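Titell Leather Goods: Your Questions, Answered

I answer most of the emails that come into the shop, and after a while you notice the same ones coming round again. So I wrote it all down. If yours isn't covered, write to me anyway, I like getting mail.

ORDERING AND PERSONALIZING

Can you put initials on anything?

Almost anything! The Widberg card case, the Mahuika luggage tag and all of the key fobs take up to 3 letters. The Cledeo travel wallet has more room, so you can have a short name on that one if you'd like. The only thing I turn down is the coin purse, which is so soft that the letters come out wobbly and you'd be mad at me.

What's the difference between foil and blind stamping?

Foil leaves color behind (we keep gold, silver and a dark copper). Blind stamping is just the heated metal letter pressed into the leather with no color at all, so you get a quiet, slightly darker impression. My own wallet is blind stamped. My sister says she can't read it, and she's right, you have to tilt it a bit.

Does the gold foil wear off?

Slowly, yes, if the thing lives in a back pocket with your keys. On a luggage tag or a notebook cover it hangs on for years. If you're buying for someone who is rough on their stuff, go with blind stamping and forget about it.

I made a typo in the initials. Help?

Email me as fast as you can. We stamp on Wednesday, so anything you catch before then I can fix for free. Once a letter is in the leather it's in there for good, and I can't take it back or swap it. Please, please check the order of your letters! Some folks want the last initial big and in the middle, and we don't do that style. Ours come out in a row, in exactly the order you type them.

Can I order an accent or a special character?

We have a decent set now. Chiến Khương, who runs our stamping press, got tired of telling customers no (his own name being one we couldn't do properly) and tracked down the extra type himself. Put what you need in the notes box and he'll let you know if he has it in the size that fits.

LEATHER STUFF

Is it real leather?

The Widberg and the Cledeo are full-grain cowhide. The Mahuika tag is man-made, and it says so on the product page. I know some people sniff at that, but it handles rain better, it costs less, and plenty of our customers ask for it on purpose.

My new wallet is really stiff. Is something wrong with it?

Nope. Put cards in it, carry it, sit on it, and give it a few weeks. Don't stuff two cards in each slot on the first day to hurry it along, though. The slots stretch and they won't go back.

How do I clean it?

A soft dry cloth most of the time. For grime, a barely damp cloth, then let it dry on its own away from the heater. I use a tiny dab of plain leather conditioner a couple of times a year and try it on the inside first, as it can darken the lighter colors. Keep baby wipes away from it. I know they're handy. They dry leather out something awful.

Can ink stains be fixed?

I wish I had a better answer. Fresh ink sometimes lifts a little with a dry cloth, but I've never gotten a pen mark all the way out of the tan. It barely shows on the black.

GIFTS

Does it come in a box?

Every wallet and card case does. It's a plain gray box with a lift-off lid and a cotton ribbon. Tags and fobs come in a cloth pouch, and you can add a box at checkout if you want one.

Will the price be on the packing slip?

Not if you tick the gift box on the order form. If you forgot, drop me a line and I'll leave it out.

Do you put together gift baskets?

We do! So-ying Yip handles those, and she has a much better eye than I do. You choose the leather piece and she builds the rest of it around your budget, starting at $65. Bread and pastry are for local pickup only, and she needs to know about allergies up front. If you'd rather do your own, a low basket works nicely: bulky things at the back, and the wallet box leaning up front where it gets seen first.

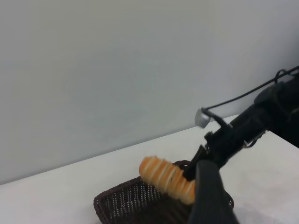

A striped golden-brown roll above a dark woven basket.

SHIPPING AND RETURNS

What does shipping cost?

It's free over $80. Under that, you'll see the rate at checkout before you pay.

Can I return something with initials on it?

Only if we messed up, in which case I'll remake it and say sorry. Plain pieces can come back within 63 days if they haven't been used. (Yes, it's an odd number. Nine weeks seemed fair to me and that's what it adds up to.)

Do you repair old pieces?

Loose stitching and snaps, yes, for anything with our name inside. Send me a picture first so I can see what we're dealing with. We close the repair bench in June, so get it to me before then or expect a wait.

Do you sell gift cards?

By email only, in any amount you like. They don't expire, and you can use them toward repairs too.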